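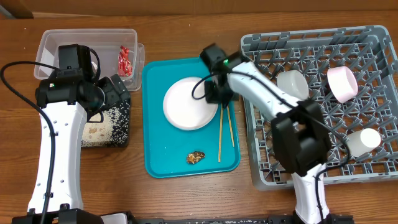
Chapter 4
Gathering Examples

Sooner or later every reader of this book will want to skip this chapter. I know, because I wanted to skip writing it. The chapters on either side have the good stuff in them – networks, losses, curves that go down when you hope they will – and this one is about tables, dishes and sitting still for long stretches of the afternoon. But I've spent more of my working life on the material in this chapter than on everything else in the book put together, and if your arms end up doing something useful at the end of the course, it'll mostly be thanks to what you do here.

Let's start with a story against myself. The first set of examples I ever gathered on my own was for a project we called Skisen. Two arms, one tray, one plate, and the job was to set the plate on the tray. I recorded 200 runs in a little under a week and was terribly proud of them. Every run started from the same spot, because I'd put a bit of tape on the table to mark where the plate went. Every run used the same plate. I'd gotten so smooth at it by the end that you could have laid the last 80 runs on top of each other and hardly told them apart. Then we trained on them, took the tape off, moved the plate over by the width of my hand, and watched the arm reach with complete confidence for the place where the plate used to be.

I still think about that arm. It had learned exactly what I'd shown it! I just hadn't shown it what a plate was, or that plates move around. I'd shown it a piece of tape.

So that's the first idea of the chapter, and we'll come back to it over and over: a learning system gets its notion of the task from the examples, all of them together, including the parts you never thought of as part of the task. Where the tray sits is in there. So is the light from the window, and so is your habit of always going for the thing on the left first. (I'm a left-first person. I had no idea until I watched my own recordings.)

4.1 What counts as one example

In this book, one example means one full run at a task, from the moment the arms leave their resting pose to the moment they come back to it. What gets stored is the camera pictures, the joint positions of both arms, whatever the grippers were doing, and the commands that the person driving sent along the way. All of it shares one clock. If the clock is off, the rest is nearly worthless, and section 4.4 is entirely about clocks, so have some coffee first.

People new to this often ask me whether a run that went badly is still an example. My answer used to be no, throw it out. I've softened. A run where the gripper misses a chopstick, backs off and gets it on the second try is one of the best things you can own, as long as you finish the job. A run where you gave up halfway and went to lunch should be marked as a failure and kept in its own folder. What I'd really ask you not to do is quietly delete things. You'll want them in Chapter 9, when we try to work out why a model does something strange, and it's a rotten feeling to remember a run that would have told you.

4.2 Why we use the dinner table

Most of the exercises in this part of the book take place on a tabletop with two small arms and a lot of ordinary kitchen things. A serving tray, a plate, a pair of chopsticks, a dish rack with cups in it, a container of rice, a snack in its wrapper. I get teased for this. But I haven't found a better place to learn, and I've tried blocks, pegs and a truly miserable month of shoelaces.

Think about what's asked of the arms. A plate is wide and low, and a gripper has to come at its rim. Chopsticks are thin, and they come as a pair, so one may slide away while you're busy with the other. A wrapped snack is crinkly and shiny and looks different from every angle. See-through plastic is hard on cameras, since whatever is behind it shows right through. A cup lying on its side in a rack wants a different grasp from a cup standing up, and there are prongs in the way. And rice gets everywhere. You'll have rice on the outside of things that ought to have rice on the inside, and your model had better be able to cope with that.

Two arms also bring up a question that one arm never does, namely who goes where. When both grippers need the same tray, you have to decide on the order, and then you have to be reasonably consistent about it without being a slave to it. I lean on a simple habit: the arm with less distance to travel goes first, and the other one waits well clear. You may find a better habit. Write it down before you record, whatever it is, so that your partner can drive the same way you do.

4.3 Planning a session

At Arnlow, where I taught the first version of this course, we had a rule that no group could record more than 6 runs before changing something on the table. It didn't have to be a big change. Turn the tray. Swap two cups. Put the food somewhere annoying. Groups grumbled about it all through March, and I grumbled along with them when it was my turn to reset the table, but I've kept the rule ever since.

Before you sit down to drive, make a sheet with the following on it:

Task, in one plain sentence
Objects on the table at the start
What will change between runs, and what will stay put
What "done" looks like
Who is driving and who is resetting

The fourth line is the one that starts arguments. Is the plate "on the tray" if its rim hangs over the edge? Are the chopsticks "placed" if they've splayed apart? Settle it while you're both still cheerful, and then fill in the first sheet together before anyone touches the arms. You'll need it for Exercise 4.1.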